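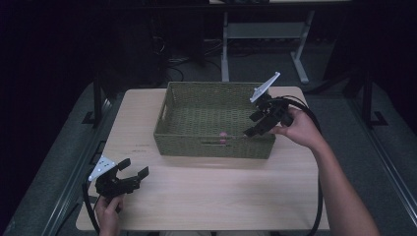 Chapter 2
Woven Containers in Household Storage

Ekaette Tamuno and Bendik Lie

This chapter covers shallow open containers made of woven or braided material and their use on tables, shelves, and counters. Chapter 1 dealt with rigid boxes. Woven containers differ from these in three respects that matter for sorting work: the walls give under load, the inner surface is uneven, and the rim is seldom perfectly level.

2.1 Terms

The base is the part that rests on the table. The walls rise from the base and may be straight or flared. A flared wall makes the opening larger than the base, so the stated size of a basket must say which of the two was measured. In this book all sizes are taken at the base. A cutout is any opening left in a wall, whether for the hand or for a label.

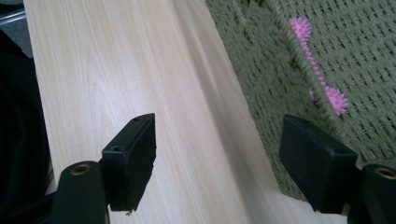 Surface texture affects how small items behave once they are put down. A smooth board lets a light item slide when the table is bumped; a coarse weave tends to hold it. Texture also works against the user, as fine parts catch in the openings and must be lifted straight up. Spiky trim, such as the pink balls along the twisted green cord, calls for the same care — it should be lifted clear of the weave before it is moved sideways. Color contrast helps here. Pink on dull green is found at a glance, while green on green is easily missed.

2.2 Loading

Place heavy items first, against the base and away from the walls. A basket with a base 36 cm long should not be filled above 10 cm unless its walls are stiffened. Exercises on loading begin on page 40.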